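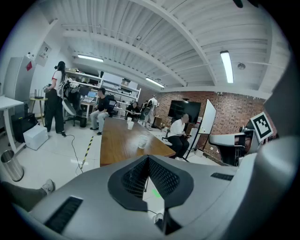 Figura 3. Espaço de trabalho, com a mesa de madeira, copos e fita de sinalização no piso.

4.2 Recolher copos: o que ainda falta

Tarefa banal, em princípio. Copos de papel sobre uma mesa comprida, levar cada um até o ponto de descarte, repetir. Qualquer pessoa faz isso sem olhar. No protocolo Jatis escolhemos justamente esse tipo de serviço — tarefas que ninguém descreveria como difíceis — para perguntar se uma máquina já dá conta delas fora da bancada. Resposta curta: em parte.

Foram 400 tentativas autônomas com a política Mandagi, treinada sobre 2000 demonstrações humanas. Copo isolado, mesa livre, boa luz: 90% de sucesso. Com copos encostados um no outro a taxa cai bastante, e o erro típico é sempre o mesmo, a pinça fecha cedo demais e deforma a borda. Copo de plástico transparente ainda pior. A estimativa de profundidade falha no material e o braço desce no lugar errado.

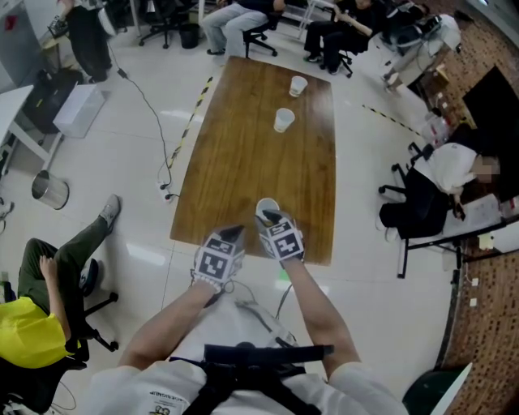

A demonstração humana resolve isso quase sem esforço. Uma mão pega, a outra fica por perto, pronta para amparar. Esse segundo gesto aparece pouco nas métricas e no entanto, na leitura de Govindasamy (comunicação pessoal), é o que separa uma coleta aceitável de uma mesa molhada. Nossa política usa um braço só. Comparação injusta, admitimos, mas é a configuração que a Widilen consegue manter em serviço hoje.

Outro ponto: o ambiente. Gente sentada em volta da mesa, cabos no chão, piso branco que reflete as lampadas do teto. Nada foi retirado para os testes. Em Provthorpe, numa sala preparada, os números subiram, o que diz mais sobre a sala do que sobre o método.

Quanto ao tempo, o sistema leva em média 3 vezes o de uma pessoa por copo. Para limpeza noturna talvez sirva. Para um café em horario de movimento, não. Copos com líquido ficaram fora desta rodada e são tratados na seção 4.3.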